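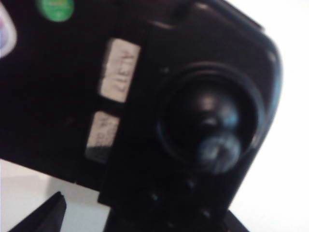
Also, die Sache mit den Graupen. Hannelore Hinrichs hatte mir im Februar am Telefon das Rezept für ihren Graupensalat diktiert, und ich hatte mitgeschrieben, auf der Rückseite einer Stromrechnung. Geröstete Möhren, viel Dill, eingelegte Zitrone, Graupen. Bei den Graupen stand eine 7, und dahinter konnte ich meine eigene Schrift nicht mehr lesen.

Sieben was? Tassen? Handvoll? Ich rief Hannelore an, aber die saß beim Friseur und hörte unter der Haube nichts. Also sieben Tassen. Wer schon mal Graupen gekocht hat, lacht jetzt. Ich hatte noch nie welche gekocht.

Nach einer halben Stunde hob sich der Deckel. Ich schöpfte um in den zweiten Topf, dann in den Bräter, dann in die Salatschüssel meiner Mutter, und um elf klingelte Gunther Brandes von nebenan, weil er sich meine Reibe leihen wollte. Er schaute in die Küche und sagte: »Kommt da noch wer?«

»Elf Leute«, sagte ich.

»Das reicht für 65.«

Er blieb dann und schnippelte Dill, ziemlich grob, aber ich war ja froh – und die Reibe hat er übrigens am Ende vergessen.

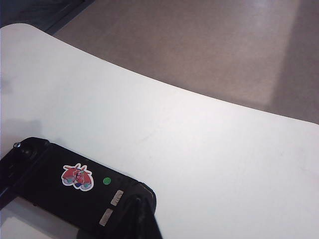
*Weißer Tisch, ungedeckt.*

Gegen Abend rief Hannelore zurück. Sieben Esslöffel pro Person, natürlich, was denn sonst! Ich rechnete im Kopf: elf mal sieben, macht 77. »76«, sagte sie, »ich nehm einen weniger, ich hatte Kuchen.«

Gunther nahm zwei Eimer mit nach Hause. Er hat keine Hühner, ich habe nicht gefragt.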